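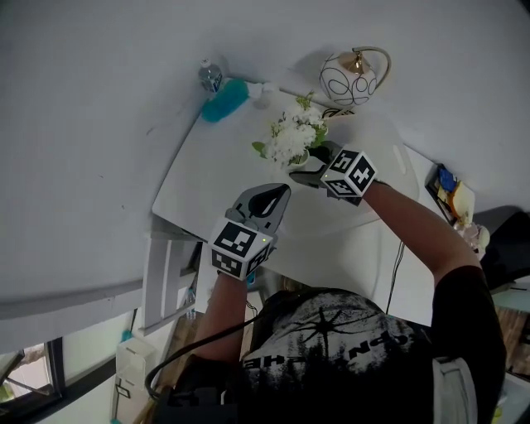 2 min read

Progress report on the Salian rooms
Prepared by Relu Enache for the Vovine fund
10 Apr 2020

Dear colleagues,

I send you the second report on the furnishing and the daily care of the rooms at Salian. As you asked after the first report, I write less about the budget and more about how the rooms are used and kept.

The furnishing is now finished in nine rooms. Each has a white table against the wall, a lamp and one small thing that makes the place more friendly. We had a long discussion about this last item. The first plan was a framed print, but the residents we asked preferred something on the table, so we chose white flowers in a small white pot. They look well on the flat white top, and the green leaves help, otherwise everything there would be pale.

The lamp is the one with the round white globe, black swirling lines and a curved gold metal arm. I know that it was not the cheapest in the offer from Ikon. We kept it for the reason that it stands at the back of the table and leaves the front free for writing or eating. Two globes arrived broken and Ikon has replaced them without cost. I would ask that for the next order we write the packing conditions in the contract, as we had no right to this replacement on paper.

The table has rounded corners, as was requested in the safety review. It is light to move and the surface is easy to clean. The weak point is dust, which one sees quickly at the back edge and on the globe. With a cloth the staff had to lift every thing, and this took too much time in the morning. We now use fluffy dusters with a white handle, like the teal-blue one lying by the water bottle. With this the lamp and the flowers can be done in one go. The pot should still be moved once a week and the place under it wiped.

The spending on dusters, cloths and cleaning liquid in this period was 174 euros, paid from the small items line. The receipts are in the Herno folder together with the delivery notes.

Some points are not finished. The written cleaning routine exists, but it is too long and the new staff do not read it to the end. I am making a version of one page. The water bottles also have no fixed place - at present they stand at the back of the table, between the wall and whatever else is there, and they are easily knocked over when somebody is dusting. I proposed a small shelf, but the house manager does not want more holes in the walls, and I understand her position. We will try a tray first.

The chairs are delayed until August. Salian has lent us old ones, which are a little high for these tables but can be used.

From you I need a decision on two matters: whether the same lamp may be ordered for the remaining rooms, and whether the trays can go under the small items line or need a separate request.

With kind regards,
Relu Enache

Related items
First report on the Salian rooms
Ikon delivery: list of replaced items
Herno folder: how to file receipts
Vovine fund: rules for small items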